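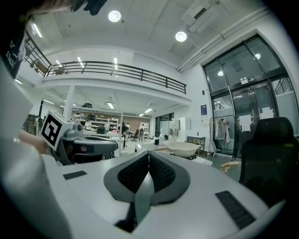
Why does bread puff up?

Have you ever watched bread dough grow in a bowl? It starts out small and lumpy, and an hour later it's pushing up the towel!

The secret is yeast. Yeast is alive! It's a tiny fungus, much too small to see one by one, and it loves sugar. As it eats, it lets out a gas called carbon dioxide. Stretchy dough traps the gas in bubbles, so up it goes.

Try it! Stir a spoonful of yeast and a pinch of sugar into a cup of warm water. Wait 15 minutes, then look for foam on top.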